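Facilities Practice, Unit 2: Keys and How to Keep Them

Welcome back! Last session we did locks, and I promised you keys would be even better. They are. A building can have the finest lock in the county on every door and still be wide open if the keys live in a coffee mug.

We'll work from the Clellstead building, the same one as in your floor plan packet. It has 17 keyed doors on the ground floor, and when Evdokia Andreadis took over the office there, the keys came to her in one big knot. Read her handover notes before you read mine (they're on the course shelf, and they're a lot of fun).

Start with the holder. There are hooks, cabinets, plain rings, and my own favorite, the flat metal carrier with a row of holes along one edge. Each hole takes a split ring, each ring takes its own small group of keys, and the whole thing moves as one piece. 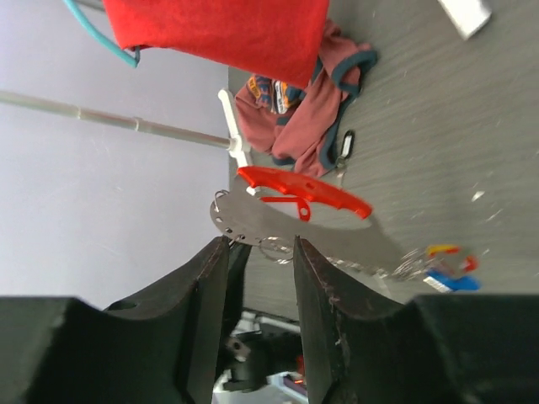 Group by route, then by door. Think about the person making the evening round: which door comes first, which comes next, where do they double back? Put the keys in that order along the row. Mbali Tshabalala tried alphabetical order for a month and went back to routes, and her write-up of that month is the best two pages in the reader.

Now tags! Color is for the group, writing is for the door. Keep the two jobs separate. A color can be picked out quickly in a dim hallway, but it won't tell you the supply closet from the boiler room. And please don't write the street address on anything — a lost key with an address on it is an invitation. 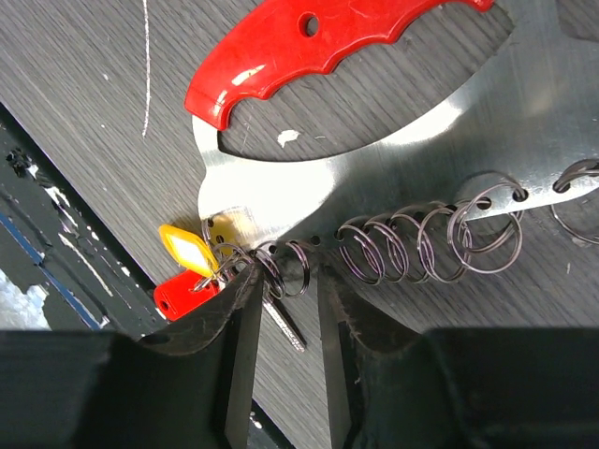

Fig. 2. Split rings through the holes of a red-handled steel holder, with a yellow tag and a red tag at one end.

A few working habits:

- Open a split ring with a blunt tool. Your thumbnail will thank you.
- Leave slack on each ring so the keys can turn freely.
- Write down every key that leaves the holder, with a name and a time of day.
- Retire old keys to a separate envelope. Mystery keys breed.

For the workshop, bring the key log for Room 513 and a colored pencil. You'll pair up and plan a ring order for the Clellstead ground floor, then swap with another pair and try to follow theirs using only the tags. Ya-wen Choi's group did this last September and ended up redrawing the entire evening round, so give yourselves room to change your minds.

Reading for next time: Cuadros, "Signing Out, Signing In," first half. Skip the appendix on magnetic cards until Unit 4.

Facilities Practice course notes | Questions: Faustino Esquivel, Room 513 | Back to top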